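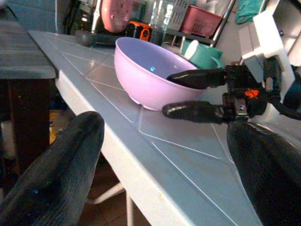 NOTICE TO RESIDENTS OF GRORNCOMBE

Issued 8th January by the Office of Weather Warnings, Grurudach

The Office advises that the storm known as Noneo is expected to reach the lower valley before dark. Residents living below the Were bridge are asked to move to the upper hall, which has beds for 200.

By the second hour, 188 persons had signed the register. Rowena Galang, Duty Forecaster, remained at her desk and issued the notice again, with the wind speeds corrected.
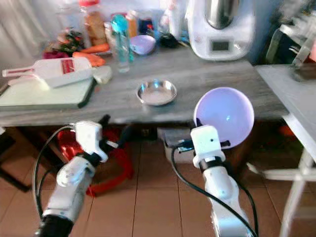
A call was then received from Wekesa Mbwambo, keeper of the gauge at Were. He reported that the river had dropped 6 inches and that the air was entirely still. The Forecaster asked him to read the gauge a second time. He did so, and the figure was lower.

The Office does not issue warnings for still air. After some delay, Ms. Galang entered the reading in the log, struck out the word "storm," and left the space blank. The notice remains in force. Residents are asked to keep their lamps lit and to stay away from the riverbed.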